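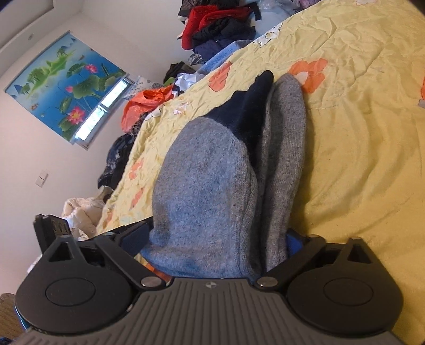
Socks in the jaws, bedroom set, hand gripper.

Print | E-mail

Pluvden robotics club, workshop notebook
Jun 23, 2020

Laundry task for Skonileck. Bedroom session today, clothes on the bed, hand gripper only. The arm stays packed until we have enough good demonstrations to be worth replaying.

Target is still 150 clean demos before the entry closes. A clean demo means one item or one bundle, picked, carried, put down, with no second hand in it and no talking to the person holding the gripper. I've thrown out the ones from the kitchen bench because we kept regrasping and the labels don't say so.

Notes on socks. Balled pairs are easy if you come down over the middle and close slowly. Coming in from the side pushes the bundle along the quilt and you end up chasing it. Two socks laid loosely together are harder. One gets held properly and the other is only held by its neighbour, and it can slide out on the lift. For labelling, I want a loose pair recorded as a pair only if both are meant to move. If the second sock was never meant to come along, that demo gets the "passenger" tag and goes in its own folder.

The quilt is a problem of its own. It wrinkles, and a low approach picks up a fold of it with the sock. Tried keeping the finger tips higher and rolling the wrist a little at the end. Better, but I was doing it by feel, and the model won't have my feel, only the track. Need to decide whether we teach it the roll or teach it to stay high and miss sometimes. I lean to staying high. A miss costs a retry under the Skonileck rules, and dragging the bedding costs the whole item.

Colour: grey on pale yellow segments fine. The navy things are worse, particularly in a heap with other dark clothes. Changing the exposure in Fotolano fixed the navy and washed out the quilt. Left it on the default. Light from the window is uneven along the bed, so from now on write down whether the blind is up or down. I forgot for the first batch.

Fotolano dropped the track on 11 runs. All of them were fast turns towards the blank wall, so slow down there and keep some of the bed in view. Rebooting made no difference.

Moved on to jumpers. Flat on the bed, hem towards the operator, trousers or whatever else lying across the top where they are, as that is what the task sheet asks for. Main question was where to grab. The ribbed band at the hem is thicker than the rest and gives the fingers an edge to work on, but then the whole garment hangs from one end and the sleeves go anywhere. Grabbing at mid-body lifts it in a tent, shorter drop, less swinging, useless for folding. If we're only sorting, mid-body wins.

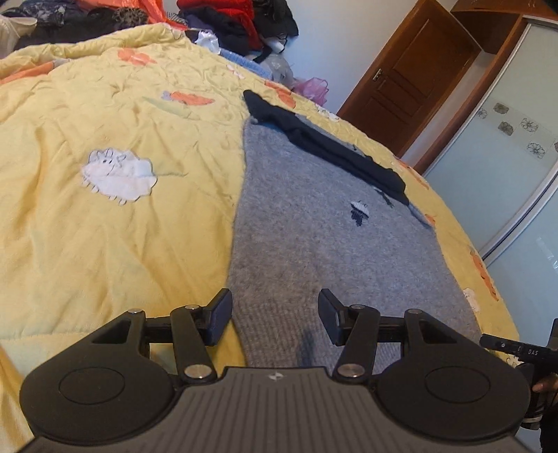

Rongrong Ren reckons we should do the hem anyway, even for sorting, and collect the two sets side by side, on the grounds that folding is in the second round and we'd be back in the same bedroom doing it all again. Fair point. It doubles the jumper work, though. Agreed on 10 hem grasps to start with, then look at the tracks before doing any more.

Anything lying on top comes off first and counts as its own demo. Don't scoop both.

Pads: the Michiels rubber strip is on order. Until it arrives nobody is to put tape on the fingers, the residue gets on the knitwear and changes the grip from one run to the next.

To do
- relabel kitchen bench runs as practice
- blind up/down column in the log sheet
- spare battery for the laptop
- ask Skonileck if a fallen sock can be picked up off the floor
- charge everything tonight

Print | E-mail

Comments

Rongrong Ren
Hem tracks look usable to me. Can we agree on a start height? Mine and yours are very different and it shows in the plots.

Guest
We did towels last year and had the same trouble with the bedding coming up. Pulling the quilt tight between runs helped a lot, but then it failed on a messy bed.

Guest
Is the passenger tag in the shared label list yet? I can't find it.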